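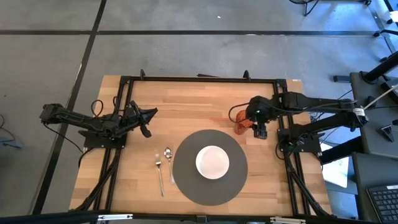

A tabletop in strips of light wood, on a grey concrete floor.

Usmont, 14 July 2019

ELDEN OPENS ITS CROCKERY LIBRARY IN SHEHU STREET

I've wanted to write this one for ages, so forgive me if I go on a bit! Elden, my little tableware hire business, is opening a crockery library in Usmont, and anybody with a household address in the town can borrow from it.

It works much like a book library. You join, you pick what you need for your party or wake or christening tea, and you bring it back within 3 days. I've got 1,103 pieces on the shelves to start with, and 839 of them are plates of one sort or another (I do like a plate). The rest is bowls, jugs, cake stands and a very heavy soup tureen that I'd love somebody to take out for the weekend.

The whole thing began in May, when I lent my dinner service to my neighbour Mayu Oda for her mother's birthday lunch. Her cousins started ringing me the same evening – could they have it next?

"I had been looking at paper plates and feeling miserable about it," says Mayu. "Lunch felt like a proper occasion with real ones."

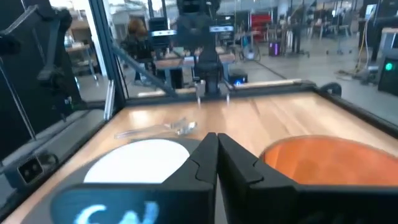
Do I have to wash everything before I bring it back?
A good rinse is plenty, and we'll do the proper washing at our end.

Bookings go through Bematik, the same system I use for the hire side, so if you've had an account with me before your old login will still work. The largest set serves 200 people, and for that one please give me a fortnight's warning and bring a van.

Breakages happen. Put the bits in the box so I know what's gone, and I'll find a replacement – chips don't count.

For interviews or a look round before we open, ask for me at the Elden shop in Shehu Street.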